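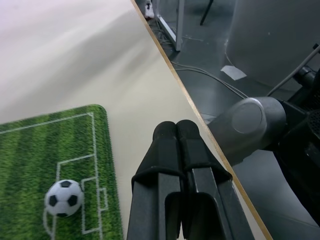 Should an institution spend money on table games when so many people carry a game in their pocket?

It should, provided that the game is small, can be put away by the people who use it, and leaves the table free for other purposes afterwards.

The question was put to us during the December review of shared rooms at Bikance House, where 28 responses concerned the common table and what ought to be kept on it. Several residents asked for a full-sized football table. Others wanted nothing there at all. The view set out in this essay is that both requests mistake the purpose of a common table, and that a printed pitch, a soft ball and a simple goal serve the residents better than either.

A football table is a piece of furniture. Once it has been installed it decides what the room is for, and those who do not care to play must sit elsewhere. The model quoted to us by Brornitz cost 536 pounds before delivery and could not be folded. A mat makes no such claim on the room. It may be unrolled after supper and returned to the cupboard before the table is wanted for letters, sewing or breakfast.

There is also the matter of who is able to play. The rods of a football table favour strong wrists and a standing position. A ball flicked across a mat with one finger can be enjoyed from a chair, by a grandparent and a child of five together, and the rules may be settled between them. At our sister house in Sestireck the players agreed that a ball leaving the pitch should go to whoever had touched it least recently. This has caused some argument – the wording could be improved – but the argument has itself become part of the evening.

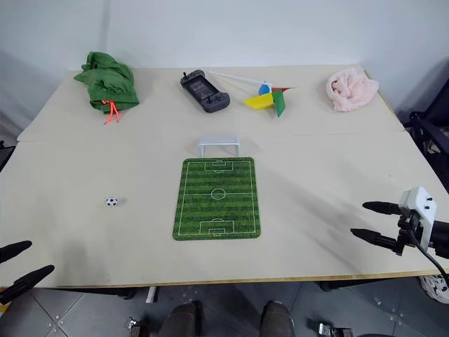
It has been objected that small things make for an untidy table. The objection deserves a proper answer. A shared surface gathers whatever people happen to be holding when they sit down, and a towel or a drawstring bag will find its way there whether or not a game is provided. Our housekeeping rules already ask that personal belongings be removed at night. We see no need for a further rule directed at toys, and would oppose one.

Nor do we accept that a handheld console and a table game are rivals. Residents may reasonably want both, sometimes within the same hour. What the institution can offer, and the individual generally cannot, is a place where two people who have not arranged to meet may begin something together. A clear stretch of table at a suitable height does a great deal of this work.

Khurram Tanoli, writing on behalf of the Paracha wing, has proposed that 44 pounds be set aside each year to replace lost or worn pieces. We support the proposal. Balls of this size will be lost, and it would be unwise to make their loss a matter for complaint.

The remaining question is storage. The lower cupboard is at present filled with old notices, and these should be moved to the office before any further items are bought.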